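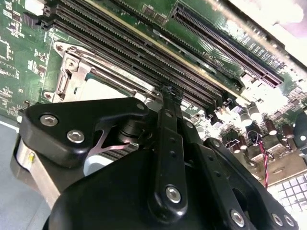
Nivaldo Lins

Mar 8, 2018

8 min read

When my uncle closed his office in November, he gave me three old computers and a box of cables. "You will find somebody who wants them," he said. I kept them in my corridor for the whole winter, and every morning I hit my foot on the biggest one.

I think many homes have such a corner. We buy a new machine, the old one goes under the stairs, and there it waits for a decision which we do not want to make. I wished to know what happens when the decision is finally made, so I put the three computers in a friend's car and we drove to Vultero, a repair and parts shop at the edge of our town.

The shop is one long room with a low ceiling. At the front there is a counter with a bell, and behind it are shelves up to the top, full of memory, fans, power supplies and boards of every age. Each board has a paper label with the date when it came in and the initials of the person who tested it. The oldest label I saw was older than my daughter.

The owner, Mrs Koyama, opened the shop 13 years ago, after the factory where she worked moved abroad. Last year her shop took in 1,805 computers. The greater part of them were too old to sell as complete machines, but a complete machine is a small part of her business. People come for one piece. A dentist wants the same board as before, because his X-ray program refuses to run on a newer one. A school needs memory of a type that has left the normal shops. She sells this memory for 20 euros, and a tested board for 40.

I asked her what breaks first. "The fan," she said, "and after the fan, the patience of the owner." She told me that people often bring a computer which they call dead, and it needs only cleaning and a new battery on the board, a round one like in a kitchen scale.

What cannot be used goes to a recycling firm, Vater, which collects it once a month. Mrs Koyama does not like this day. She walks along the boxes before the lorry comes and usually takes something back.

From my three computers she kept two. The third, the one that hurt my foot, she returned to me with a list of parts to change, written in pencil. I have started with the fan.

Comments

Umano: Good article. Please write also about printers, I have four in the cellar.

old_valve: 40 for a tested board is fair. I paid more for one that did not start.

Marta: What did the friend with the car get?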